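Break room snack table – who is restocking this thing?

Forum: Office Life > Kitchens, Coffee, Shared Stuff
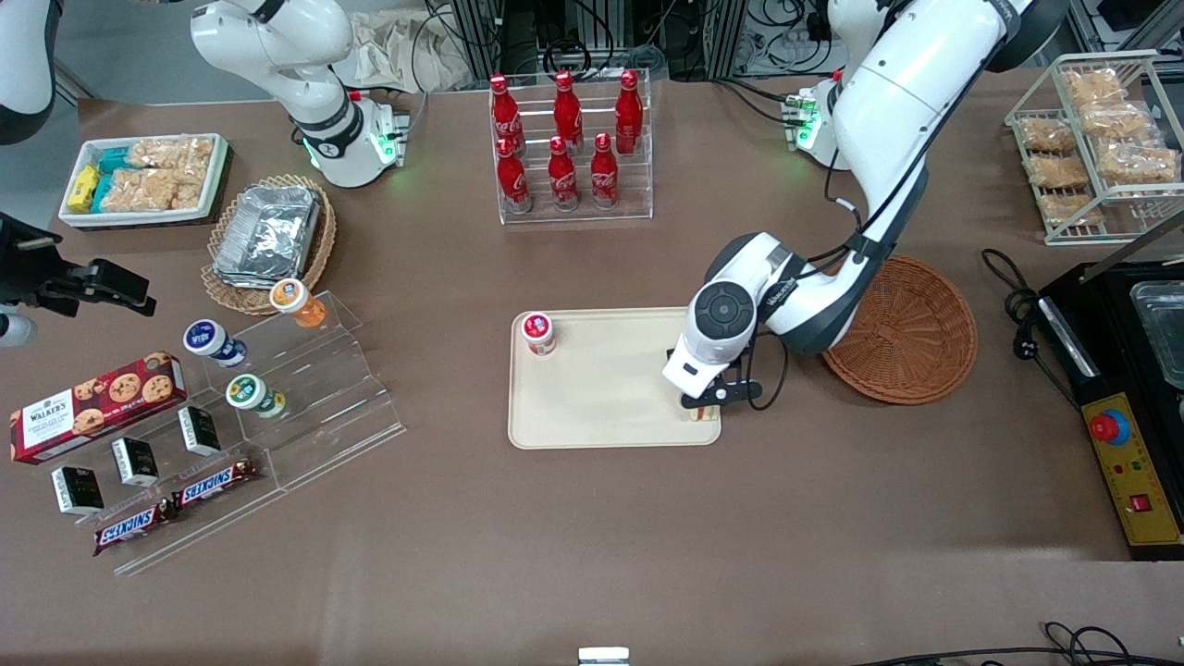 Snack table, cream tray in the middle, basket empty.

besine_fan
Posted Monday

OK so we went to an honor system for snacks in our office (40 people, two floors) and I got stuck running it. Put in 25 bucks of my own to start. Basket for the bars and packets, tray for whatever is left over, tin for the money. First week great. Now the basket is empty by lunch and the tin is short every single time.

Not trying to get rich here. Just want it to break even. How do you all do it? Fixed price for everything? Sign up sheet? Give up?

torkach77
Give up. Seriously. I ran one for 2 years at my old place and I was always the one driving to the warehouse store on a Sunday.

mudroom
Fixed price. One dollar, everything. People don't carry quarters anymore so the minute something is 75 cents they put in nothing and say they'll get it tomorrow. They won't get it tomorrow.

besine_fan
It IS mixed prices right now. Drinks a dollar, bars 75, small stuff 50. So maybe thats it.

lowtide_9
Disagree on the flat dollar. Did that, and all the small stuff sat there till it went stale and the big bars were gone in an hour. Then you're buying only the expensive thing and selling it at a loss. Two prices, no more. Dollar and 50 cents. Color dot stickers.

mudroom
Stickers lol. Who is putting stickers on every granola bar

lowtide_9
Me. Takes five minutes while the coffee runs. Or sticker the container, not the bar.

Kratochvíl_street
What's in the little jar with the red lid? If it's a spread or something get rid of it. Shared jars are a mistake – spoons go in, crumbs go in, then there's a fight.

besine_fan
Somebody left it, I haven't opened it. Not part of the stock.

Kratochvíl_street
Then label it or toss it. We had a whole email chain over a jar of pickles. Went to the department head.

torkach77
Every office has the pickle email

pennywhistle
We do a monthly buy in instead. Nine dollars a month, you eat what you want, no tin. Names on a list on the cabinet door. It's easier to chase a person once a month than chase quarters every day. Downside is you get one or two people who eat nine dollars worth by Wednesday.

mudroom
And the ones not on the list still eat it.

pennywhistle
Some do. Less than you'd think, the list is right there at eye level when you open the cabinet.

hallway_c
Hate the buy in. I eat maybe one bag of pretzels a week, why am I paying for the guy who has four sodas a day. We had this at Zakum and half the floor dropped out after January, then the price went up for everyone who stayed, then they dropped out too.

pennywhistle
So don't join? It's optional.

hallway_c
"Optional" with your name missing from a list at eye level. OK.

lowtide_9
she's got a point there

besine_fan
Yeah I don't love the list idea for us, we have a bunch of part timers. What about a QR code for paying? Half the people tell me they have no cash.

mudroom
Yes. Do that today. Ours went from always short to a little over the first month. Print it big, tape it on the table right next to the food. Not on the wall, people don't look at the wall.

torkach77
Whose account does it go to though? Mine went to my personal one and I ended up with a pile of one dollar payments with soda can emojis and had to sort it from my actual rent money. Make a separate one

besine_fan
Good call, didnt think of that.

Kratochvíl_street
Also buy less. If the basket is full people take two. Put out a day's worth, keep the rest in a drawer that locks. I know it sounds stingy. It's what fixed ours.

hallway_c
A locked drawer for an honor system, amazing

Kratochvíl_street
It's still honor, the honor part is just smaller.

pennywhistle
Agree with putting out less tbh. Also write down what you buy. Just date, what, how much. I kept thinking people were stealing and then found I'd added up the store receipt wrong, I was counting the per can price without the deposit. Five cents a can adds up when you go thru cases.

besine_fan
Uh. I have not been counting the deposit.

mudroom
LOL there's part of your hole

besine_fan
OK so plan is: two prices, dots on the containers, payment code on the table with its own account, half as much stuff out, and redo my math with the deposit. Keeping the tin for the cash people. Will try it until the holidays and see.

lowtide_9
Skip chocolate if that table gets any sun. Melted bars don't sell and you eat the cost.

besine_fan
No sun on it, but the radiator is close. Moving the bars to the other end.

torkach77
Still say give up. But good luck. Does your place not have a vending company come in? Ours is free for the office, they just keep the money.

besine_fan
Asked. They want more people than we have. Next size up from us apparently.

hallway_c
Vending prices are nuts now anyway. 2.25 for the chips I get at the store for 1.10

pennywhistle
Post back in January with how it went, I want to know if the smaller amount thing works for drinks too or only food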